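March, a bit past eleven at night

Just back from the bandstand meeting and too wound up to sleep, so I'm writing it down while I still remember who said what. The hall was packed by the time I got there and I ended up on the radiator side, coat on my lap, roasting. The question was the same one as last fall: do we fix up the old bandstand on Wenico Street or let the town sell that corner for parking? I really thought we'd settled it! But the repair price came back higher than the one in the flyer, and now everybody wants to go over it all again from the top.

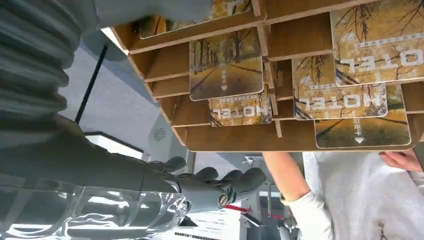
The shelves, with the arm in front.

Bijan Sharifi spoke first and he was good. He'd brought the old plans from when the Amini family gave the land, and he read out the bit that says the corner is for "music and public rest" (I love that, public rest, I could use some). The town's lawyer said the wording is friendly but doesn't tie anyone's hands. There was a lot of muttering after that. A woman behind me said her parents had their first dance there, and a man across the aisle said he's circled the block for 5 years looking for a parking space and would like his first dance with one of those. I laughed, I admit it.

Then the money. Brultel, the builders, want 70 thousand dollars for the roof and the steps, and that's before paint. The town has set aside a chunk of it but won't say out loud how big until the budget vote. I asked about that at the microphone and my voice went all wobbly, but I got an answer of sorts – we'll see the numbers two weeks before the vote. I wrote that on my hand so I can hold them to it.

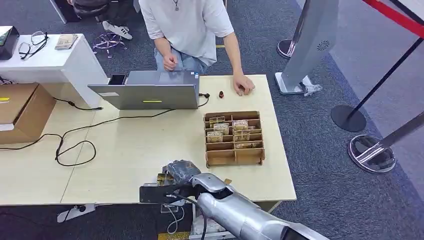

At the table with the laptop open.

Cluvis came up too, the new paving they want to put down all along Wenico Street. If the street's getting dug up anyway, couldn't the bandstand steps be done at the same time? It seems so obvious that I'm sure there's a form somewhere preventing it. The chair said she'd ask. She says that a lot. 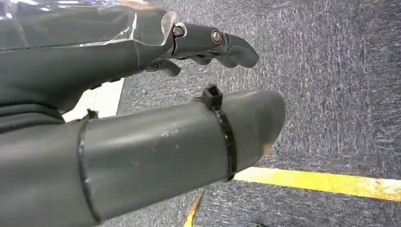

What I keep chewing on is the roof, and whether we could get it through another winter without paying for the whole job now. Bijan thinks a good cover would do it. I'm less sure. Clear plastic creases where it folds over anything knobbly, same as the sheet over the knuckles of that gray hand, and the bandstand roof has that silly finial and all the little brackets sticking up. Water would sit in every fold. Canvas might lie flatter, if we could find someone to stitch it. I'll call Bijan in the morning and ask what he had in mind, and whether he's measured anything.

I also said yes to handing out leaflets, 100 of them, before I'd thought about my knees. Tea, then bed.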